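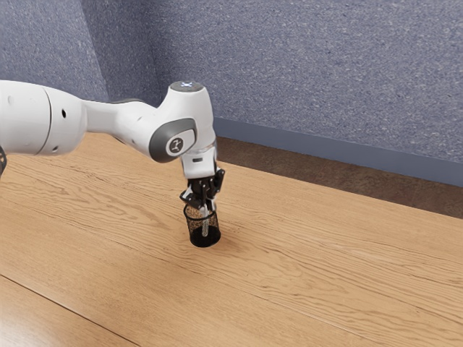

Can a school club practice robot pick-and-place if it doesn't own a robot arm?

A simulator on an ordinary classroom computer is enough to learn the whole job, from the first clumsy reach to a grasp that works again and again.

I help run the after-school robotics club at Viltisia, and this page is the write-up of our mesh cup task, which is the one I now start every new group on. I promised Neelam Maurya I'd write it down before October, when her own club gets going, so if it sounds like I'm talking to her in places, I am. Everyone else is welcome to listen in!

What the task is

You have a simulated arm beside a wooden table, and on the table there's a short black mesh cup, the kind that sits on a desk with pencils in it. A thin pale stick stands inside. The arm has to come over the table, point its two-finger gripper straight down, close on the rim, lift the cup, carry it to a marked spot and set it down with the stick still in it. That last part is what makes it a good task. A plain block forgives nearly everything and the cup with the stick forgives very little.

I'd call it a two-session job for kids who have written some code before. Give it an extra session if they haven't.

What you need

A computer per pair of students, with the simulator installed and already opened once by you (first launch takes ages and eats your whole opening ten minutes if you leave it for the day).

Our starter scene, which we named Pinto. It has the table, the room and the cup in it. If you build your own, keep the table big and mostly clear. My first version had a desk lamp and a stack of books on it and every pair spent the afternoon crashing into the lamp on purpose.

Some way of sending the arm a list of positions. We use Dideo, a small script Ridwan Krishnan wrote when he was a student in the club, but anything that lets you say "go here, then go here, then close" will do.

Paper and pencils. I mean it about the paper.

Before anyone touches the keyboard

Have each pair draw the move from the side. Table as a line, cup as a little box, gripper as an upside-down fork. Then they mark where the gripper should be at each stage and give each stage a name. Ours usually end up as home, above, down, close, up, across, lower, open, away. Kids pick sillier names and that's fine as long as the code uses the same ones, because you'll be shouting them across the room later.

The stage that gets left out is "above." Almost every pair draws an arrow from home directly to the cup, on a slant, and I let them. They'll see it plow sideways into the mesh in a few minutes and they'll remember it far better than if I'd said something.

Step 1: Get the arm pointing straight down

Open the scene and move the arm until the gripper hangs over the cup, with the flange above it aimed straight at the tabletop. Do this by hand with the sliders first. Look from the front, then swing the view a quarter turn and look again - a gripper that seems perfectly upright from one side can be leaning like a fence post from the other.

Write the joint values down when you're happy. This is your "above" position.

Step 2: Find the right height

Lower the gripper a tiny bit at a time until the fingertips are either side of the rim. Stop there. You don't want the fingers all the way down at the base: the knuckles run out of room, and in our scene the stick comes up between the two fingers, so the lower you go the closer its top end gets to the middle of the gripper.

Check for the stick now, before closing anything. If it's leaning toward one finger, nudge the gripper over until it has space on both sides. Heikki Laaksonen, who teaches the shop class next door and wandered in one afternoon, suggested turning the wrist instead of moving sideways, and he was right, that's often the quicker fix. Try both.

Save this one as "down."

Step 3: Close, slowly

Set the gripper speed low. Then close it and stop as soon as both fingers are touching.

If only one finger touches, the cup will slide along the table until it meets the other one. In the simulator that looks harmless, and you might be tempted to leave it. Please don't! The cup is now somewhere different from where your code thinks it is, and the put-down at the end will be off by exactly that much. Open up, shift the arm a little toward the side that touched late, and close again.

Grip force is the other thing to play with. Start low and come up. Our scene has the force on a scale we made up ourselves, so my numbers wouldn't help you, but the signs are the same everywhere. Too little and the cup stays on the table while the gripper sails off without it. Too much and the physics gets upset and the cup jitters between the fingers like a phone on vibrate.

Step 4: The small lift

Lift 2 centimeters. Just that, and then wait.

I can't tell you how many problems this one step has caught. Watch the cup. If it hangs level, carry on. If it tips, you've got the rim off center, and the tilt tells you which way to correct. Watch the stick too, as it may lean or settle against the wall of the cup once the base leaves the table. A little lean is okay. If it's pressing on a finger, put the cup down and go back to step 2.

Rizal Chong, one of our ninth graders, added a line to his code that pauses here and prints "still got it?" on the screen until he hits a key. The whole club copied it within the hour.

Step 5: Carry it across

Now go up to your travel height and then across, as two separate moves. Diagonal shortcuts can wait. Keep the wrist pointing down the whole way; if your software offers a choice between moving in a straight line and moving joint by joint, take the straight line for this part. Joint moves swing the wrist around in ways you don't expect, and the stick is the first thing to go.

Speed is where pairs start competing. I let the first full run be as slow as they like and then they can turn it up one notch per successful run. The sudden stop at the end usually causes more trouble than the speed itself, so if your tool has a setting for easing in and out, show them where it is.

Step 6: Put it down and leave politely

Lower until the base meets the wood, then open. Use the same height you saved for "down." A cup released a hair above the table drops, rocks, and sometimes goes over. A cup pushed into the table makes the simulator do very strange things indeed (we had one fire across the room and hit the blue-gray wall, to cheers).

Open all the way before going up. Then go straight up, well clear of the top of the stick, and only then head home. Nadhirah Hutapea's pair had a beautiful run going until the gripper went home on a slant and took the cup along with it, caught on one finger.

Making it repeat

One good run is exciting, but the thing I want them to chase is the same run over and over. Our rule is 40 runs in a row, with the cup starting in a slightly different place every time. The scene can shuffle the position by itself if you give it a random seed. We all use 1776 so every pair faces the same set of positions and no one can complain theirs was harder.

Each run gets 600 simulation steps. If the cup isn't standing on the target with the stick in it by then, that run is a fail and you go on to the next. Log it either way. A plain text file is plenty: run number, pass or fail, and a few words on what went wrong. "Tipped on lift" is useful. "Bad" is what you'll get if you don't check.

With the cup moving around, fixed positions stop working and this is where the real programming begins. The students have to read the cup's position from the scene and work out "above" and "down" from it. I have them write one small function that takes the cup position and gives back the gripper position, and change nothing else. If they're stuck, send them back to the side drawing and ask which of the stages move when the cup moves. They usually get it from there.

When things go wrong

The arm refuses to reach the cup. Check that it isn't folded up on itself. Sometimes the same spot can be reached with the elbow high or low, and one of those runs out of travel. Go home and come in again from the other side.

The fingers pass right through the mesh. The collision shape on the cup is missing or switched off. Ours is a simple solid shape with a hollow, and it doesn't match the little holes in the mesh. It doesn't need to.

The stick falls through the bottom. Same cause, but on the floor of the cup. I've also seen it when the time step is set too long, so try shortening that first if the collision shape looks fine.

Everything worked last week and now it doesn't. Someone has saved over the starter scene. Keep a clean copy somewhere students can't write to. I learned that one the slow way, with eleven kids waiting.

If you finish early

Swap roles, so that whoever has been typing now reads out the positions. Or try grabbing the cup from the side below the rim, which needs a completely different wrist angle and a lot more clearance from the table. The older group at Kadau, our sister club across the river, does the task with two cups and has to move the stick from one to the other. My lot haven't managed that yet. Ridwan says he has a version of Dideo that makes it easier and I'm still waiting for him to send it, so if you get there before us, let me know how you handled the wrist turn on the way out.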